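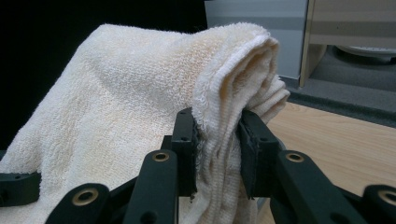
Friday, late, tea gone cold. Towels again. Whole afternoon on towels and I still can't say if a machine will ever do them for me. Nosipho Fourie says two years, she says that every year.

Cloth is the trouble. A cup stays a cup. A towel is a different shape each time you touch it – pinch it in one spot and the rest slumps, doubles over, hides its own corner. Thick terry is worst, all that fluff, the fingers get hold of pleats and you've no idea which layer is which. I fold one in 10 seconds without looking. Never thought of it as clever before.

Read the Temberg leaflet on the bus. 200 towels a shift, it says, in a hotel laundry, all the same size and laid flat first. Well who lays them flat?? Somebody at the hotel, that's who. Coetzee wants one for the shop anyway. Told him get it to stack shelves first, he went quiet.

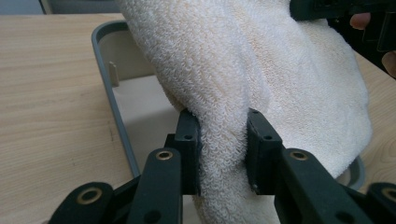
So can a machine fold the washing yet? Now and then, slowly, if the towels are plain and someone stays close by to put it right.

Floors, fine. Dishes, sort of. Fitted sheets, not in my lifetime. Mum's got 26 years of doing the ironing for other people and she laughed at the Brelari advert till she had to sit down.

Must ring Kornwood tommorow re the invoice. And bins. Own washing still in the machine since this mornng, will smell.

Last updated: December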